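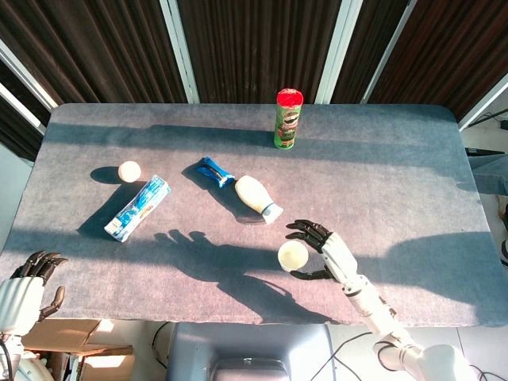

Revodton Flood: Frequently Asked Questions

Last updated February 5, 2023

These are the questions residents have asked most often by phone and at the front desk since the Jemano River came over its banks. Answers are changed when the situation changes. If something you were told in person does not match what is written here, ask at the town hall desk and we will check it.

EVACUATION AND RETURN

Which areas are still under an evacuation order?

The order remains in place for everything between the river and Farquharson Road, from the old mill bridge east to the water plant. It has been lifted for the north side of Farquharson Road and for the Hillcrest and Depot Street blocks. When the order was first issued it covered 1,360 residents.

How will I know when I can go back?

A notice goes out by text message, on the town website and on the board outside the library. If you signed up for county alerts with a landline number only, you will get a recorded call. We do not announce re-entry on social media before the text goes out, so please don't rely on a post that someone has shared.

Can I go in for an hour to get medicine or papers?

Yes, with an escort. Come to the checkpoint at Farquharson Road and Second Street between 8 a.m. and 3 p.m. and bring photo ID. If your ID still has an old address, a utility bill or a lease will do. One adult per household may go in on each trip. Children have to stay outside the checkpoint with another adult.

I left pets behind. Who do I call?

Call the animal line at the county shelter and give your address, the number and kind of animals, and where in the house they are likely to be. If there is a key, tell them where it is. Animals that have already been picked up are listed by street on the shelter's page. Owners have 30 days to claim them and there is no boarding fee.

What happens if I ignore the order and stay?

You won't be dragged out of your house. You may wait a long time for help if you need it, though, and ambulance crews cannot reach Mill Lane or lower Second Street by road at present. If you are staying, please call the non-emergency number and say so, and leave a name for next of kin.

DAMAGE AND INSPECTIONS

How many homes were damaged?

Inspectors have counted 344 homes with water above the first floor. Of those, 52 have been given red tags. The count does not include garages, sheds or houses with water in the basement only. Those are being recorded separately, and that list isn't finished.

What do the tag colors mean?

Green: the building has been looked at from outside and inside and can be used. Utilities may still be off.
Yellow: you may enter in daylight to clean up and remove belongings. You may not sleep there.
Red: do not enter for any reason.

A tag describes the building on the day it was inspected. It does not decide what your insurance will pay and it is not an order to tear anything down.

My house has no tag. Does that mean it is safe?

No. It means an inspector has not been there yet, or the tag has blown off, which has happened on Depot Street. Call the building office with your address and they can tell you which.

I think my tag is wrong. Can I get a second inspection?

Yes. Fill in the short form at the building office or ask for it by email. Davina Dalgleish, the town building inspector, is handling the second visits herself. They are done in the order the forms come in, except that red tags go ahead of yellow ones. You or someone you name in writing should be on the property for the visit.

How high did the river get?

The gauge at the mill bridge peaked at 16 feet early on Thursday morning. The gauge measures the river against a fixed point on the bridge, so that number is not the depth of water in the streets. Depths in the streets varied a lot, even from one side of Second Street to the other.

WATER, POWER AND GAS

Can I drink the tap water?

North of Farquharson Road, yes. South of it, no. The boil-water notice there is still active and covers drinking, cooking, brushing teeth and washing dishes. Bring water to a full rolling boil for one minute and let it cool. Showering is fine for adults as long as you keep the water out of your mouth. Bottled water can be picked up at the fire station on Depot Street, and you do not need ID for it.

When will the power be back on?

The utility is restoring one feeder at a time and has not given us dates for individual streets. If water reached your electrical panel or any outlets, power to your house will stay off until a licensed electrician has signed it off – even if your neighbors have theirs back.

Can I turn my own gas back on?

No. The gas company has to do it. If you smell gas, leave with the door open, don't touch any switches, and call from outside and well away from the building.

Is it all right to run a generator in the garage with the door up?

No. Keep it outdoors, well away from doors, windows and vents, with the exhaust pointing away from the house. The fire department has already gone to carbon monoxide calls this week.

CLEANING UP

Where do I put debris?

On the strip between the sidewalk and the street, or at the edge of the road if you have no sidewalk. Keep it clear of hydrants, meters and mailboxes. Sort it into these piles if you can:

Drywall, carpet, furniture and wood
Refrigerators, washers and other large appliances, with doors taped shut
Paint, cleaners, batteries and fuel
Electronics
Ordinary bagged trash

The trucks work street by street and each street will get at least two passes. There is no charge.

Should I wait for the insurance adjuster before I throw things out?

You don't have to leave wet carpet in the house. Take photographs first, including the water line on the walls and the serial numbers on appliances. Cut and keep a piece of the carpet and the padding. Keep receipts for anything you buy or rent for the cleanup.

What food has to go?

Throw out anything the flood water touched that was not in a sealed metal can. Home-canned jars go too, and so do cartons, snack containers with plastic lids and bottles with screw caps. Undamaged metal cans can be kept if you take off the labels, wash and disinfect them and write the contents on the side. Food in a refrigerator that was without power for more than four hours should be thrown out as well.

Do I need a permit to tear out drywall?

Not to remove it. You do need one for new wiring, plumbing, structural work or a new furnace. Permit fees for flood repairs are waived through the end of June. Electrical permits are handled at the county office in Jaltia, and the fee waiver applies there too.

A contractor came to my door. How do I check him out?

Ask for his state license number and call the building office with it. Don't pay in full up front, and don't sign over your insurance payment to anyone. The town has not sent any contractor to anyone's door. Town inspectors carry a photo badge and never ask for money.

MONEY AND HELP

I don't have flood insurance. Is there anything for me?

Possibly. The county has asked for a disaster declaration and no decision has been made. Until there is one, individual grants are not open and there is nothing to apply for. What you can do now is report your damage on the county survey, including damage to rented homes. The county uses the survey in its request.

I rent. Do I still owe rent on a red-tagged apartment?

That depends on your lease and on state law, and the town can't advise you on it. A legal aid attorney is at the high school on Tuesday and Thursday afternoons. No appointment is needed. Bring the lease and a photo of the tag.

Where is the shelter?

In the gym at Revodton High School, using the doors on the parking lot side. It is open day and night and has cots, showers and hot meals. Trailers and RVs can be parked in the bus lot.

Are the schools open?

The high school is closed while the shelter is there. The elementary and middle schools reopen when the boil-water notice is lifted. Families will hear directly from the district.

Who do I contact if my question isn't here?

Craig McIver is the recovery coordinator, and his office is on the ground floor of the town hall. You can stop in on weekdays from 8 a.m. to 6 p.m. or leave a message on the recovery line after hours. Please include your street address in the message, and a number where you can be reached during the day.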